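Janance Household Guide
Home | Contents | Previous | Next | Contact

Section 5. Preparing the Table and Folding Textiles

5.1 Before you begin

1. Choose a table with a firm, level top. A wooden table is suitable if the surface is smooth and free of splinters.
2. Wipe the top with a soft cloth and let it dry fully.
3. Place the garment on the table and locate the collar. Do not pull the garment by a sleeve.
4. Lift any part that hangs over the edge and bring it onto the table before smoothing. A collar left hanging will draw the rest of the fabric toward the floor.

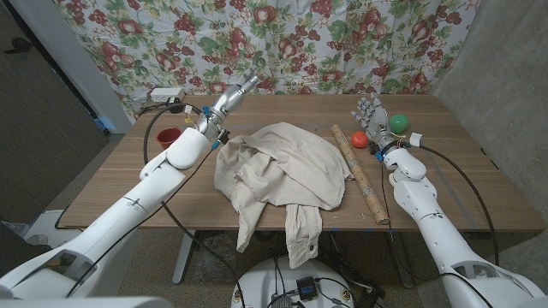 Despina Lungu writes that she fastens the top button first, and that the collar then keeps its shape while the body of the shirt is being turned. This method is acceptable for all button-front garments.

5. Smooth the fabric outward from the center with flat hands.
6. Fold each side toward the middle, then fold from the hem to the collar.

CAUTION: Close or cover exposed zippers before smoothing. Metal teeth can scratch a finished surface.

5.2 Tablecloths and small items

1. Move small items away from the table edge before a tablecloth is laid or removed. Round items roll easily and should be placed in the Virk tray.
2. Center the tablecloth so that the overhang is even on opposite sides.
3. If the cloth has a floral print, align the pattern with the longer edge of the table.
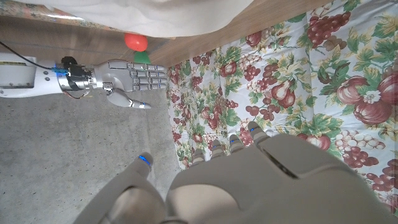 May the tablecloth be left in place while garments are folded?
Remove it first. A loose cloth shifts under the hands and makes a straight fold difficult.

5.3 Blankets and heavy sheets

1. Spread the item as far as the table allows. Let the surplus rest at the back – never on the floor.
2. Open any deep creases by hand, starting at the thickest fold.
3. Fold in half, align the corners, and fold in half again.
4. Store the folded item flat. No more than 8 pieces should be placed in one stack.

NOTE: Light-colored textiles should be kept apart from dark items for the first 12 washes.

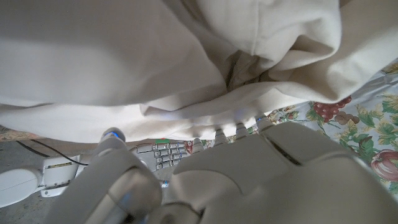

Figure 5-3. Off-white cloth, rumpled.

Proceed to Section 6, Storage and Labeling.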